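4. What we learned from running Goltance on real contracts
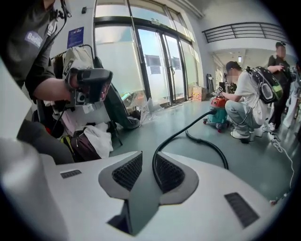

Figure 1. Light grey housing with two mesh vents, and a black cable running across the floor.

I'll start with the bit I was most nervous about, the loop check. Goltance reads a smart contract, builds a little map of which function can call which, and then hunts for any route that lets an outside contract sneak back in before the balance has been updated. My first version followed every route separately and it was painfully slow (I once left it going on a Sunday and came back to nothing at all!). Think of the black cable in Figure 1, which loops back on itself before it gets to the vacuum cleaner: if all you care about is the two ends, you can pull the loop out and lose nothing. Plenty of call routes are like that, so Goltance now squashes any loop that never touches stored money, and keeps the rest as they are.

We tried this on the Saleck collection, 3969 contracts in all, with a limit of 60 seconds each. Squashing the loops first meant that all but 40 finished in time, and I was delighted with that. The ones that didn't were mostly auction contracts with long chains of helper functions, and I still don't have a good answer for them. The older Lammers checker, given the same limit and the same machine, timed out on more of them, though to be fair to Lammers it also looks for number overflow and we don't bother.

Six of the warnings turned out to be false alarms when I went through them by hand. They all came from the same habit, a lock flag set in a parent contract that our map didn't know how to read. I've got a half-working fix (it's ugly) and it will go in once the tests pass. Section 5 repeats the whole thing on the Jover contracts, which are newer and a good deal messier.

Related papers
Reading lock flags across parent contracts
Jover: a set of messy contracts for testing
Gas limits and slow checkers

We use cookies to remember your reading settings. Accept | Manage

Contact | Copyright the author | Back to top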